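Home Features Interiors Makers Letters Subscribe

The black table and the little blue lamp

By Kurniawati Hidayat

When I moved to Vernavport, I owned two plates and a strong opinion about tables. My opinion was that a table should be pale. My mother's was pale, my grandmother's too, and on a pale table you can find a dropped needle. So I was not prepared for how many black ones I would meet this year, black with gold lines running through them like rivers on an old map.

Sulastri Rahman sells such tops from a narrow shop on Horkness Street, between a key cutter and a place for soup. She has 8 patterns in black, and she keeps the samples standing in a dish rack. The customers always touch them first, she told me. They put the whole hand flat and wait a moment, and after that they ask the price. A small top begins at 400, and the one I liked best was 795, without legs.

"People are afraid of black in August," she said. "In August they want white. When the evenings are dark they come back to me."

What makes these surfaces interesting to live with is how they treat small things. On my old pale table a block of plain wood nearly disappears. On black, the same block looks important, as if somebody had placed it for a portrait. A white lamp does even better. The cable of the lamp, I am sorry to say, does well also, and you will see every centimetre of it.
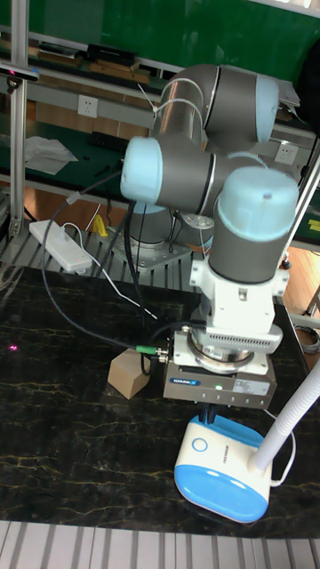
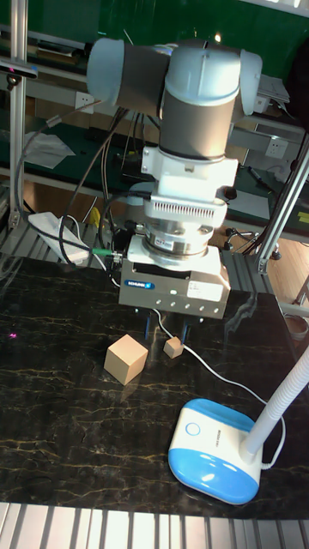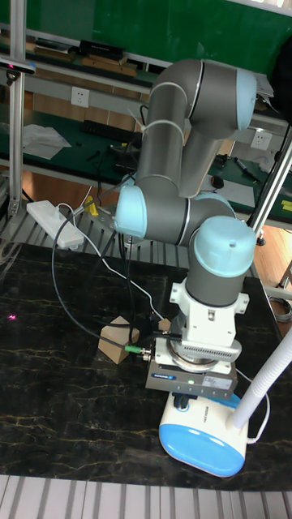 Black with gold veins, and a white and blue lamp for company.

Lamps with a bendable neck have a bad name among people who care about rooms. They belong to students and to dentists. I had one during my studies, and its neck was so tired that I supported it with a dictionary. But on a dark top I have changed my mind. The light must come from low and near, for the black takes a lot of it, and a ceiling lamp only gives you one hard spot in the middle which follows you when you move your head.

Sajib Miah repairs lamps at Lumbantobing, the second-hand hall by the river, and he likes the cheap plastic ones more than he should. He advised me to put the lamp in a corner of the table and to turn the neck away from the shiny part, towards the wall. I tried this at home and it is good. The wall becomes soft and yellow, and the gold lines are still there when you look for them.

Dust is the other subject. Everybody who has a black table speaks about dust within the first five minutes, and so will I. I wipe mine each morning with a dry cotton cloth, from the window side to the door side. Sulastri uses a damp one and dries after. We do not agree, and we have stopped discussing it. For fingerprints she gave me a small bottle with no label, which smells of oranges.

I bought the table in the end, on four payments of 100 for the smaller size. It stands under the kitchen window. My mother visited, put on her glasses and looked at it for a long time. Then she asked where I do my sewing now. On the bed, I said.

Contact us | © December 2025 Eltov Magazine | Back to top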